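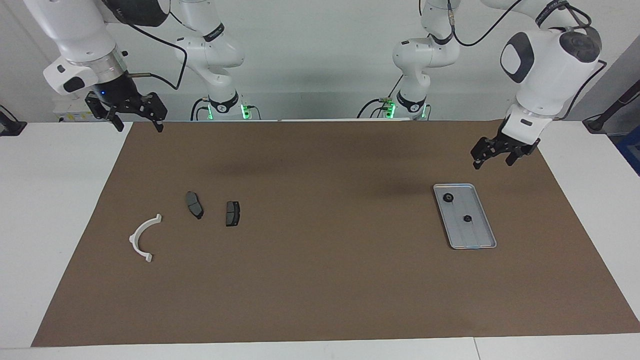

Brown mat on a white table, yes or no?

noreen_c
I love the long brown mat, it covers most of the white top and the metal tray looks good on it. Thinking of getting one for my bench!

lajos77
Too dark for me. I dropped a black screw on mine Friday and hunted for 6 minutes.

noreen_c
But white parts show up great, look at that curved bracket.

huseo_fan
Agree with Lajos, go gray. My Priletti one hides nothing.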